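4.3 Recording the examples

Read this section before you start the first recording of the shift. The station must already be calibrated (see 4.2).

1. Switch on the leader arms and wait until both status lights stop blinking.
2. Open the Khondokar recorder and choose the task from the list. Do not type a new task name by hand.
3. Move both arms to the start position. The recorder refuses to begin if one joint is too far from it.
4. Place the objects for the task. Change their position a little between episodes.
5. Press the left pedal to begin. Work slowly and without stops.
6. Press the left pedal again when the task is finished, then mark the episode as Good or Bad.

Note: A Bad episode is also useful to us. Please mark it — do not delete it.

Caution: Keep your hands out of the work area while the pedal light is green. The arms follow the leader even if you touch it by accident.

4.4 Tasks with cables
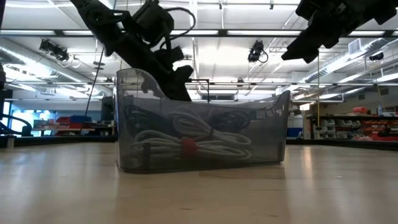

Cable tasks need more episodes than tasks with hard objects. For the first training, Bremitz asks for 400 Good episodes, and the present Porkutberg set has 983. Choose cables which the cameras can tell apart, like the white coil with its red tie and the black cable in the same bin. A see-through bin is allowed, but write "clear bin" in the notes field. When the gripper comes down behind the rim, lower it slowly and do not push the wall of the bin.

Note: If a loop catches on a finger, finish the movement if it is safe and mark the episode Bad. Write "caught" in the notes.

7. After the last episode, choose Upload and leave the station on until the bar is full.

Questions about marking go to Anoma Barua.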